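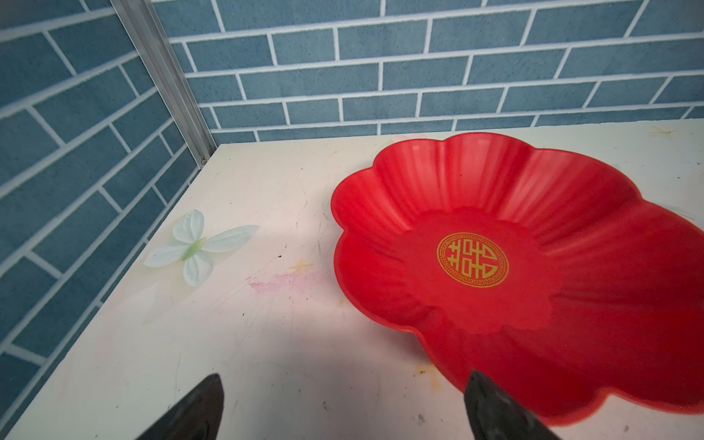 The red plate comes out again

Every family that has held a Chinese wedding seems to end up with at least one of these. It is red, it is plastic, it has a gold double-happiness character in the middle, and it lives at the back of a cupboard between celebrations. Ours has six petals and a key-fret border round the emblem. It cost less than a bag of the sweets that went on it.

The character, 囍, is the word for joy written twice, side by side, and it belongs to weddings above all. You will find it on paper cut-outs stuck to doors, on tea sets, on matchboxes and on the bedding. On a serving plate it tells the guests what the sweets are for before anyone has said a word.

What goes on it

Peanuts in the shell, dried red dates, dried longans and lotus seeds are the usual choices. Said in the right order, their names sound like a wish for children to come soon. Wrapped sweets fill the gaps, and in our house they are always the first to go. Melon seeds need a plate of their own, with a bowl next to it for the shells.

A petal-shaped plate with a sloped inside does half the arranging for you, as everything slides towards the well in the middle. Put the heavier things in first and the sweets on top. Oranges can go on too, but three is plenty before they start to roll.

For a tea ceremony at home, one plate by the teapot and one near the door will do. For a hall you need more. Jonley, a party hire shop that does a good trade in wedding tableware, sends out one plate for every table and packs a few extra. Its largest booking last year was for 200 guests, and 11 of the plates never came back. The shop didn't charge. Guests take them home with leftover sweets on, and that is considered lucky for everybody.

Flowers beside it

Fresh flowers are lovely and they drop things in the food. A single fabric flower laid flat on the table is less trouble. Pale green next to red may sound wrong, but a mint so light it is almost white keeps the plate as the brightest thing there. Wirnik sells loose fabric heads in bags of 52, far more than one table wants, so share a bag with someone. Avoid anything with glitter.

Some older relatives would rather not see white flowers at a wedding, and very pale ones can be taken for white. Ask first. Pink will please most people.

The table

Many of us are working with a table that has had a life. Scratches and old stains show up badly on a cream top, and a red plate doesn't hide much of it. A red cloth is the traditional answer – a paper one from Bralla is fine for an afternoon. If you like the bare top, try bicarbonate of soda on a damp cloth for food stains, and test a corner first.

Looking after the plate

Wash it by hand in warm water with a soft sponge. Printed gold does not like scourers, and I would keep it out of the dishwasher as well. Dry along the ridges, where water sits. Stack plates with a sheet of kitchen paper between them – we use the Navarro rolls, which don't leave fluff.

Ours has done four weddings and every New Year in between. The next one is in July.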